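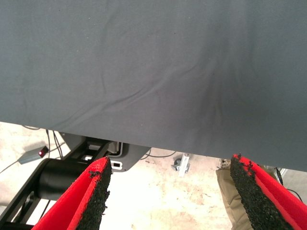
Enikő Dobos says the cloth goes down before anything else does, and anyone who has chased a small gear across a hard floor knows why. She's right, so that's where we start too.

About Pruvell

We're a small parts workshop and evening school in Pendurport. Gears, pegs, plates, hubs. We teach people to put them together, take them apart and keep them tidy inbetween. Opened in March with 2 tables, more since. Second site at Jelstead, smaller, better parking. 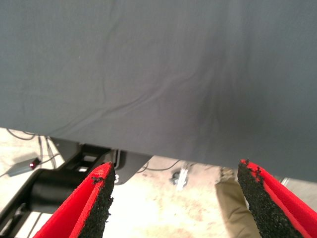 Cloths, then. Dark grey, plain, one to a table. Shiny metal shows up well on dark grey and doesn't skid about. Please don't iron them, a crease or two does no harm. Shake out at the end of the day, over the bin, not over the floor. Cloths get swapped when they start to shed.

What you'll do with us: the Lengyel course, 10 sessions, beginners welcome. First few are all handling. Picking up a gear by the rim, setting a peg down upright, laying things out so the next person can find them. Then meshing, then spacing, then your own small gear train to take home. Costs £67 including parts. Bring reading glasses if you use them, the teeth are small. 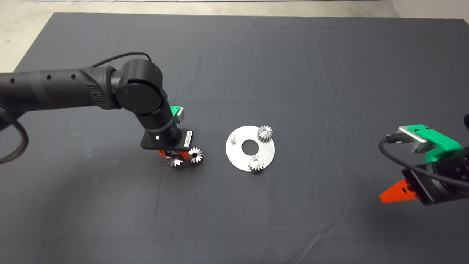
Plates stay on the cloth and gears go back in the tray they came out of. If a tray is short, say so, we keep 100 spares in the back cupboard and would much rather top up than have you hunting. Oily rags in the tin with the lid.

Parking at Pendurport is on the street. Jelstead has it's own yard, gate code comes with your booking. Tea is free at both, biscuits when we remember.

Page last updated 7 April 2021. New course dates going up shortly, ring or drop in.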